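Notebook, dye and knit bench
20 Oct 2019

Carried on with the madder overdye from the June skeins. The Cletwood yarn took the color faster than the Jirnell did, same as last time. Both skeins came out of one pot, same alum, same madder, two hours at a low heat, cooled overnight in the bath. The Cletwood is a shade browner when dry. Lempi thinks it is the spinning oil. I scoured a second Cletwood skein twice before mordanting and it landed closer to the Jirnell, so she may be right. I want to see it repeated before it goes in the recipe book.

Tap water again, not rainwater. I have not tested the hardness since the filter was changed. To do.

Swatches: cast on 42 stitches for each, stockinette with a ribbed edge, blocked on the board and left to dry flat. Jirnell relaxed sideways more than I wanted. Cletwood held its size. For the pullover I will go down one needle size in Jirnell and leave the pattern as Olszewski wrote it for Cletwood. The Olszewski sheet has the neckband picked up after seaming, which I don't like doing, but the rib sits better that way and I have stopped arguing with it.

Color to aim for is somewhere in the rust range. Pinned the swatches up next to the chart and none of the printed chips match well.

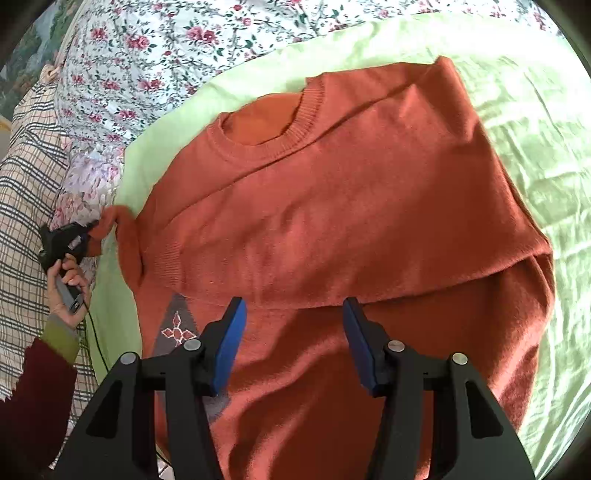
Rust-orange knit, ribbed collar, gray-brown diamond patch with embroidered motif.

Patches: Hanne Nieminen wants to try sewn-on diamonds instead of intarsia. Less weaving in, and the patch can be dyed separately. Her concern is that the patch fabric and the knit will shrink at different rates. Cut four test diamonds from the gray wool, washed two, left two alone. The washed ones lost a little along one side only, so cut on the grain next time and mark it with chalk. Stitch the motif before sewing the patch down.

Lightfastness strips went into the south window, half of each covered with card. Leave them alone until Hanne reads them.

Pilling: the Hikard rub tester is working again after the new belt. Ran the Jirnell swatch to 2,000 rubs and stopped. Fuzz all over, small pills near the center. Cletwood goes on next at the same setting. Weigh it first, I forgot with the Jirnell. 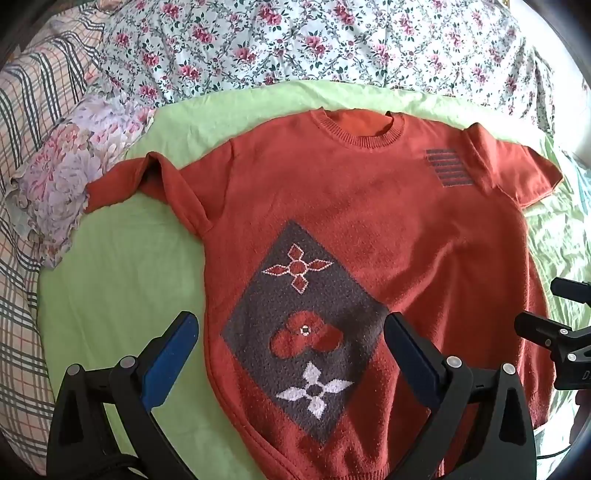 Fuzz and pilling on a rust-orange knit with short sleeves.

Stock: 27 skeins of undyed Jirnell on the shelf, no Cletwood after this batch. Alum is low. Lempi is placing the order, add cotton tape for the neck seams.

Next: rescour the last Cletwood skein, test the tap water, write up the patch shrinkage with the offcuts stapled in.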